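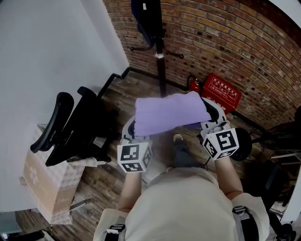

Purple cloth, folded, one gripper at each end. The corner by the coat rack.

May 7, 2022

Cloth again today. The target for this set is 300 good folds and I started the morning with 78 in hand, so I went in on a Saturday to get some done while the building was quiet.

I did the lavender one first. It is soft and slides about more than the tea towels did, and it took me a while to stop squeezing too hard. Each go is the same: start recording, pick it up by the corners, fold, fold again, hold it still for a second, put it down, stop. If I drop it I say "drop" out loud and carry on, and mark it in the sheet later. Astlow want the drops kept in. The Cistex people used to throw theirs away and then had nothing to show the model about picking things up again.

The harness straps start to rub after an hour. I moved the buckle down a notch and that helped. 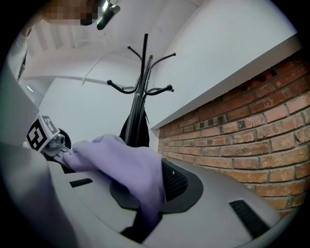
From the gripper's own camera. Cloth, coat rack and a lot of brick.

Watched a few clips back over lunch. The wide lens bends everything, but the cloth stays in view and so do the hooks on the coat rack. I must remember to turn my wrists more slowly. Two clips were too blurred to use and I have marked them as such.

Uploaded the lot to the Misevmont drive before going home. It was slow. They want 600 by August, counting the towels, and I think we can do that if I keep to two sessions a week.

Shirts next. Must wash the cloth and buy sticky tape.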